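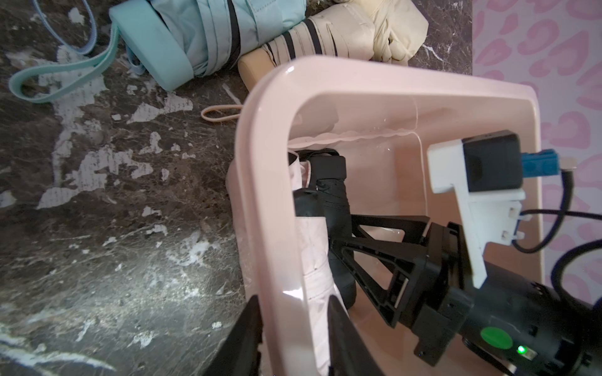 Wrist camera view, basket task: pink umbrella between the fingers, two more folded umbrellas on the marble.

Tollia notes: grasp point selection on strapped objects
27/12/2025

I have been working on Tollia, my grasp selection code, on and off since April, and most of that time has gone into a single class of object: the compact folding umbrella. This post covers the relabeling method that finally moved the success rate, and the parts of it that I still do not trust.

The task is simple to state. A folded umbrella lies on a surface or in a basket. The arm has to pick it up with a two-finger gripper, using only the wrist camera for the last part of the approach, and hold it for a fixed interval without a slip. Placing is scored separately and I am leaving it out of this post.

Umbrellas are awkward for a parallel grasp in ways that rigid cylinders are not. The canopy is compliant, so the fingers close further than the visible width suggests. The handle or cap is stiff and usually smooth. Between the two there is often a step in diameter, and a finger that lands on the step tends to rotate the whole object as it closes. Then there is the strap. A wrist strap contributes almost nothing to the mass and almost nothing to a good grasp, but it contributes a great deal to the image. It can extend well past the body of the object, and it rarely lies the same way twice.

The baseline policy was trained by imitation on teleoperated demonstrations. For each one I stored the wrist video, the joint states and the finger opening. The policy predicts a short chunk of future end effector motion and runs it open loop before predicting again. None of this is new, and I made no effort to make it new. I wanted a plain baseline so that any change in the labels would show up in the result.

The baseline completed 19 of 32 evaluation trials. I sorted the failures by the first thing that went wrong, and the largest group was the same error each time: the gripper centered itself on the combined extent of umbrella plus strap. With the strap folded under the body this does no harm. With the strap extended, the target shifts toward the strap end, and the fingers close at the very end of the cap or past it.

My first guess was that the demonstrations were inconsistent, and they were, slightly. I had been grasping near the middle of the canopy in some sessions and near the handle in others, depending on what felt comfortable from that angle. Removing the outliers changed very little. The second guess was image resolution. I doubled the input size, training got slower, and the error stayed where it was.

What helped was an auxiliary target. For each demonstration I take the final closed position of the fingers, project it back into the earlier wrist frames using the recorded kinematics, and store the result as a point with a direction. The point is where the grasp ended up. The direction is the long axis of the object near that point. During training the network predicts the point and the axis along with the motion chunk, through a small head that shares the image encoder. At run time the head is ignored, apart from logging.

The projection needs a decent calibration between camera and gripper. I keep that calibration under the name Tirnard, which was once a separate package and is now a folder with a script in it. The script fits a fixed transform from a set of poses over a printed target. I rerun it whenever the camera bracket has been touched. A small rotation error at the bracket turns into a noticeable offset at the start of the approach, and the offset shrinks as the gripper gets closer, so bad calibration looks a lot like label noise that depends on distance. I lost several evenings to this before I plotted the error against range.

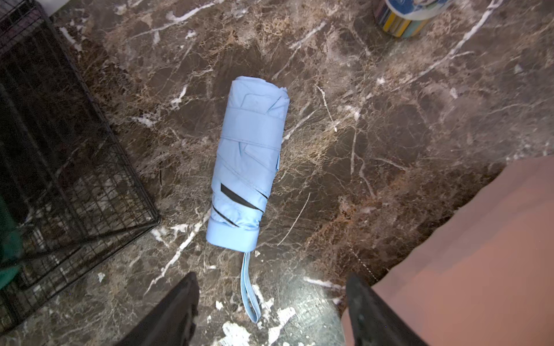 With the strap pointing back toward the gripper, the policy has to go over it to reach the body. The baseline was at its worst in this orientation. The strap is the nearest part of the object, it enters the space between the fingers first, and a policy that has learned "close when there is something between the fingers" can close early. With the auxiliary head, the predicted point has to sit on the body even when the strap is closer, and the shared features seem to carry that distinction over into the motion output. I say "seem" on purpose. I have not run the probing experiment that would show it.

The surface matters too. Polished marble with heavy veining is a hard background for this kind of model. A pale vein has similar contrast to a pale strap, and highlights move across the stone as the camera moves. In the logs, the predicted axis is noisier over dense veining than over the inside of the pink basket. I tried color jitter and random blur, and neither made a difference I could separate from seed variation. Random erasing made things worse, probably by hiding the strap in some frames and leaving it visible in the next, although I did not check that.

Retrained with the relabeled data, same demonstrations and same number of steps, the policy completed 26 of 32 trials. The starting layouts matched the baseline run as closely as I could set them by hand against a saved overlay. Of the remaining failures, 3 were early closures on the strap. The others were a mix: slips on a smooth cap, a finger catching on the basket wall, and one run where the predicted motion drifted sideways for no reason I could find in the logs.

Some caveats, in no particular order.

The number of trials is small. The difference is large enough that I believe the direction, but I would not defend the exact size of it.

The final finger position is treated as the correct grasp point, and that is only as good as the operator. If I grasp badly and get away with it, the label records a bad grasp as a good one. A separate set of demonstrations with deliberate variation would be useful here, with each grasp scored by a slip test. I have started recording it and it is tedious.

Projecting backward assumes that the object does not move before contact. On a floor this is mostly fine. In a basket the umbrella can roll when a finger brushes it, and every frame before the roll then gets a label that is off by however far it rolled. I currently drop demonstrations where the closing phase takes unusually long, which catches some of these – not all of them.

The axis label has a sign ambiguity. I first tried to resolve it by always pointing the axis toward the handle, which meant annotating the handle end by hand. I dropped that and switched to a doubled-angle representation, so the two directions map to the same value. Training was more stable, and the policy does not need to know which end is which for a pick. It will need to know for placing.

I also tried the method in Mansour, the older planner I wrote before moving to learned policies. Mansour takes an explicit grasp point and plans a straight approach to it. Fed with the predicted point and axis, it did reasonably well on open floor and poorly in the basket, where the straight approach runs into the wall. I am keeping it around as a debugging tool. When the learned policy fails and the planner succeeds from the same prediction, the fault is in the motion output, and that narrows the search.

Next is Plurnov, which is the placing half of the project and at the moment consists of a data format and a list of open questions. The first question is whether the handle-end label can be recovered from the placing demonstrations without annotation, by looking at which way the object points when it is released. I have some recordings where this should work and others where the umbrella was let go at whatever angle was convenient. Those will have to be recorded again.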